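Gripper drops marker caps when re-capping
Posted by Nadik in Arms and grippers, July

Two-finger arm on the bench at our shared workshop, Nuncombe. It picks slim markers fine, but on loose caps it fails 14 times out of 40. I'm recording hand demos to copy the motion. Should the caps lie flat or stand up?

Duarte Sampaio
Mix them. If every demo has the cap flat, the arm only learns flat. Check your finger pads too - bare printed plastic slips on small round parts. 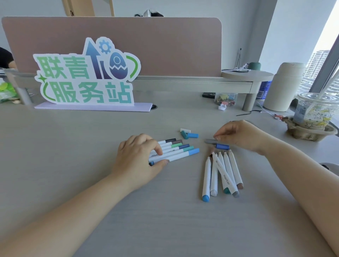

Hand demo: slim markers under the left palm, loose caps on the desk.

Mahama
Had the same with pens. Bought a bigger servo. No change.

Laurinda Aguiar
Lower the closing speed before you record more. 47 demos at the wrong speed won't help.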